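**Sorting station, progress report 2**
May 1, 2026

I took over the recording half of the project from Stuart Lambert, and it is the best job on the team! We're teaching a two-arm setup to sort drink containers by letting a policy copy what a person does through the arms. Stuart trained the first version on 200 episodes. It did well with a can standing alone and badly with one leaning on another, so I rewrote the recording plan for the Stonham lab table.

Every episode now starts from a different layout. I change the spacing, the angle of each can and what is already in the containers. We record an overview and a wrist view, and the wrist view has been a huge help – you can see exactly how the fingers close around a can.
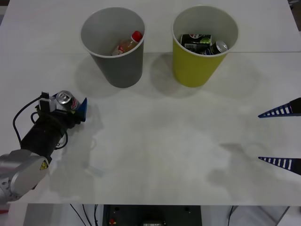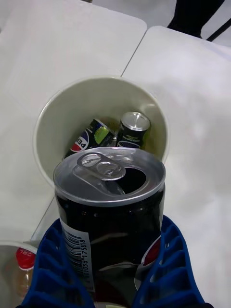

*Figure 2. Overview (first) and wrist view (second), each with a can in the blue fingers.*

We now have 587 episodes. I threw out 50 more where the operator paused too long in mid-air, which the first policy had happily learned to copy. Labels go into Clultex right after each session, while I still remember what went wrong.

Next up:

- more starts with cans touching
- a second operator, so the policy doesn't only learn my habits
- retrain and compare with Stuart's version before the July demo at Valcombe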